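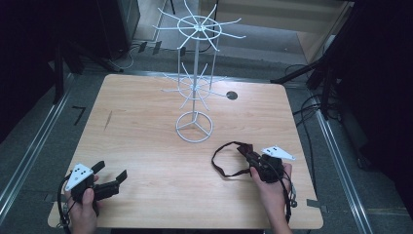 White wire rotating display rack, two tiers of hooks, on a wooden table.

Choir recording: tenors vanish when the track is played in mono

Posted by Slavica Vukčević

I mixed a live recording of our gospel choir, 33 singers plus organ, bass and drums. The choir was picked up by a spaced pair of condensers, 6 feet apart, and by two spot mics on the front row. On headphones the balance is fine. When the same file goes through the single speaker in the Widthorpe hall, the tenors drop to almost nothing and the organ gets louder. The file is a 24-bit WAV at 48 kHz. I'm working in Neller, the free version. I have tried raising the tenor spot, but then it is too loud in stereo. Is this a problem with the speaker or with my mix?

Senad Ionescu

It's your mix. The two sides of the spaced pair get the same voice at different times, so when they are summed some frequencies cancel. A singer standing well to one side arrives at the far mic several milliseconds late, and the result is comb filtering. Your spot mics add a third and fourth arrival.

Work in this order:

Put a mono button on the master bus and leave it on while you set levels.
Mute the spots. Listen to the pair alone in mono. If the tenors are already thin, the pair is the cause.
Pull the pair in from hard left and right to 60 percent each side. Lowering one side of it by 3 dB also helps, at some cost to width.
Bring the spots back one at a time. Flip polarity on each and keep whichever setting has more low end on the voices.
Delay each spot to line up with the pair. Find a handclap in the recording, zoom in, and measure the gap between the peaks. Sound covers a foot in a bit under a millisecond, so a spot 18 feet in front of the pair needs close to 16 ms. 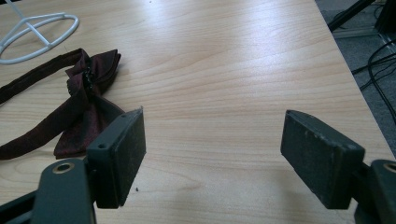 Check the organ separately. If it was taken from a stereo line output, one side may have been wired with reversed polarity, although that would normally make it quieter in mono. Louder in mono usually means both channels carry the same signal, which adds up fully while the choir doesn't. Take it down 2 dB and compare again.

Next time, use a coincident pair. Both capsules sit at one point, so there is no time difference to cancel.

Roy Goodall

Same thing happened to me with a Plulum interface, I just gave up and used the left channel only. Sounded OK for a hall.

Henk Timmermans

Left channel only will lose most of whoever stood on the right, so check where the tenors were before doing that. Also, in the free version of Neller the mono button is under View, Meters. It is off again every time you reopen the project.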